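Eight glasses of what, exactly?

My sister-in-law came back from a spa weekend in June with a bottle the size of a fire extinguisher and a new belief, and now I get asked about my water intake before I get asked how I am. Three liters a day is her number. 3000 milliliters, printed up the side of the bottle with little slogans next to the lines. "Keep going!" at ten in the morning. I don't want to be cheered on by a bottle.

So I went looking for where the number comes from, and I can't say I found much. The leaflet that came with hers is from an outfit called Flosia, and it says the figure is "based on decades of research." There is one footnote. It points to a pamphlet from 1967, which I have not been able to get hold of, and I suspect the people at Flosia haven't either.

The claims in the leaflet, as far as I could sort them:

Clearer skin. No source given.

Better focus by the afternoon. A survey of 23 people, all of whom had bought the bottle.

Fewer headaches. Maybe. I do get a headache if I've been out in the garden all day and forgotten to drink, and then I drink and it goes away. I didn't need a subscription for that.

And yes, there is a subscription. You drop a mineral tablet called Rava into the water, because plain water apparently goes straight through you. I asked Themis Psarras, who taught chemistry at my old school and is still willing to answer my emails, what was in the tablets. His reply was two lines long. Mostly salt, he said, and some citric acid for the taste, and had I tried soup.

I'm not against water. If you have a kidney stone, or you work on roofs in August, or a doctor has told you to drink more, then drink more. Older people can stop noticing they're thirsty and that is a real problem. What bothers me is a general rule sold to healthy adults sitting at desks, who were doing fine with a cup from the kitchen faucet when they felt like one.

Food counts too, by the way. The leaflet never mentions it. Coffee counts - I'd always been told it didn't, and I have stopped believing that one as well.

My own equipment is a plastic tumbler and no slogans.

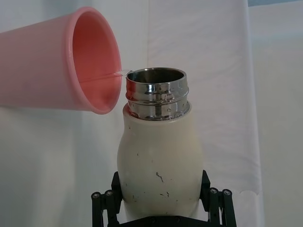
What I tried for two weeks

I did try it, to be fair to her. I borrowed the bottle and kept to the lines. My skin looked like my skin. I got up twice a night, sometimes three times, and was in a worse mood by lunch than I'd been in for months. I told her this and she said it was my body adjusting. How long does that take? She wasn't sure. The leaflet says "individual results vary."

She has her bottle back and I've gone back to drinking when I'm thirsty. The leaflet is still on my fridge if anyone wants the footnote.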